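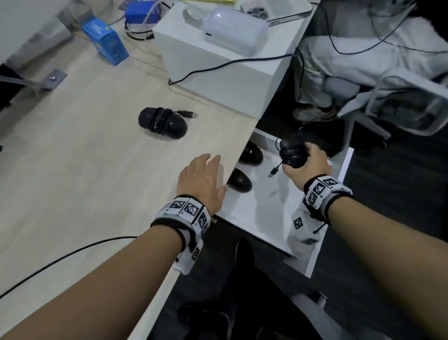 4.2 Collecting the mouse demonstrations

Our two grippers, Skarnance and Zavance, differ in almost everything except that each of them claims to handle cluttered objects. We wanted to compare them on the same demonstrations, and we wanted those demonstrations to come from human hands, which have a long record of coping with computer mice. The demonstrator wore bands of square fiducial markers on both wrists, and the head camera recovered the wrist poses from the markers. Finger poses came from a separate hand model and are treated in Section 4.4, where they cause most of the trouble.

The task is simple to state. A wired mouse, with its cord wound around its body, has to be picked up and moved to another spot on the desk. Zarei proposed it after a week of wooden blocks, on which both grippers did so well that there was little left to write about. A wound mouse is smooth on top, lumpy around the middle, and ends in a USB plug that points wherever it likes. Nomura's grasp planner, Ema, was tuned on cups and had firm views about handles. It took the loose plug for one in the first pilot run and would not be talked out of it until we retrained.

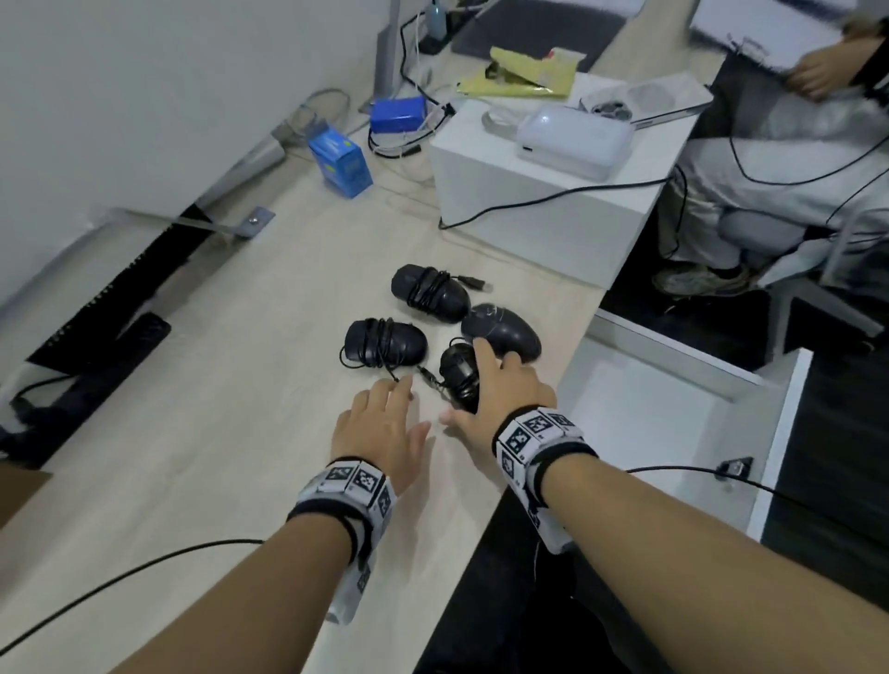 We recorded 200 demonstrations with the mice spread apart and 200 with the mice lying close together. Both sets were retargeted to each gripper with the same wrist-to-tool offset and run on the same Uchida controller, with no tuning by hand in between. Beaudoin held us to that last rule, and she was right to, though it cost us one very tempting set of numbers in August.

In the spread condition the grippers were hard to tell apart. Both closed over the top of the mouse as the demonstrator did, and both lost it now and then when a loop of cord slid under a fingertip. In the close condition they parted ways. Skarnance has wide pads and tended to pick up the target along with an interest in its neighbor. Zavance is narrower and got in between the bodies cleanly, but it pinched, and a mouse pinched near the front end turns over on the way up. We scored a turned mouse as a success if it landed inside the goal area, a decision on which the authors are still divided.

Marker visibility mattered more than we had planned for. When the wrist rolled past a certain angle, too few squares faced the camera and the pose estimate jumped. Henao's filter hides the jump well enough for plotting. It does not hide it from an arm, which follows the jump faithfully and at full speed. We therefore cut any segment with a gap in the wrist track longer than the filter window (see Appendix B).
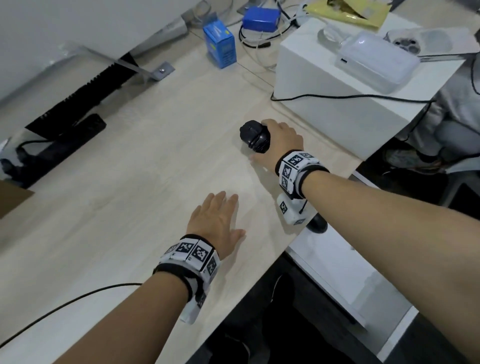

The left hand deserves a paragraph of its own. Demonstrators were told to keep it flat on the desk or hold it still, so that one arm could be evaluated at a time. Hands do not like this. Even a resting hand drifts, and the first version of our segmentation read the drift as the start of a second grasp. Caldeira added a threshold on wrist speed, after which the left arm stopped volunteering.

The final training set came to 4,000 segments after cutting and augmentation. Each gripper policy was trained on all of them with 2 random seeds, fewer than we would ask for if we were reviewing this paper. Success rates by gripper and condition are given in Figure 5, and failures are sorted by type in Section 5.1.

Figure 5. Success rate for Skarnance and Zavance in the spread and close conditions. Turned mice inside the goal area count as successes. The version in which they do not is in Appendix C, at Nomura's request.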